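Home | News | Opinion | Issues | Archive | Contact

Cillana's new council and the budget hole
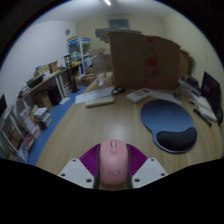 Pink mouse, blue mouse pad.

New council takes its seats in August and the money problem is already waiting. Cillana owes on 2 bonds, both signed under the old majority, and the first big payment falls due before winter. Reserves wont cover it.

So what gives? Talk at the last session was of a 60 dollar yearly fee on every household. The town of Metbridge tried the same thing - more than 2000 people signed against it and the fee was gone by spring. Hard to see it going better here.

Our view, for what its worth: look at spending first. The Quiambao Road widening can wait a year. So can the Movier contract for the bus shelters, which still has no end date that we could find. Read the thing if you have an evening. 742 pages, no index.

The losing side should show up too. They hold enough seats to block a fee and enough to help write a better plan. Sitting on there hands until the next vote helps no one on Quiambao Road or anywhere else.

Budget hearing is at 7 p.m. in the council room, doors open half an hour before. Written comments taken at the clerk's window until noon the same day.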